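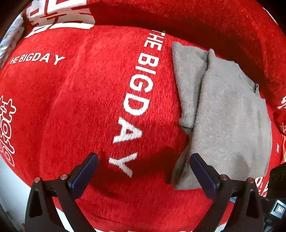 Red velvety cushion, "THE BIG DAY" in white

Holiday lets > Group stays > Big house near Humthorpe, anyone been?

marrowfat17
We've just booked the long barn outside Humthorpe for my sister's wedding weekend and I'm so excited I've read the listing about ten times! Sleeps 18, 6 bedrooms, walled garden, a games room over the old stables. Has anyone stayed? Mostly wondering about the kitchen and whether the lane is all right for a minibus.

tidepool_jen
Oh you'll love it! We went last May with both sets of grandparents. Huge kitchen, two ovens, and the evening sun comes right across the terrace (take a cardigan though). Lane is narrow but our minibus managed.

Oxbow
Got to disagree on the kitchen. Two ovens, yes, but one fridge for that many people is daft. We ended up with cool boxes in the hall. I'd pick the Zondbridge farmhouse every time.

tidepool_jen
There's a second fridge in the boot room, Oxbow! Behind the coats.

Oxbow
Not when we went there wasn't. Lovely garden, I'll give you that.

marrowfat17
Brilliant, thank you both. I'll ask the owners about the fridge. Is Prerorville the nearest place for a proper food shop?

tidepool_jen
Yes, and the bakery there does big orders if you ring the day before. Get the cheese scones!!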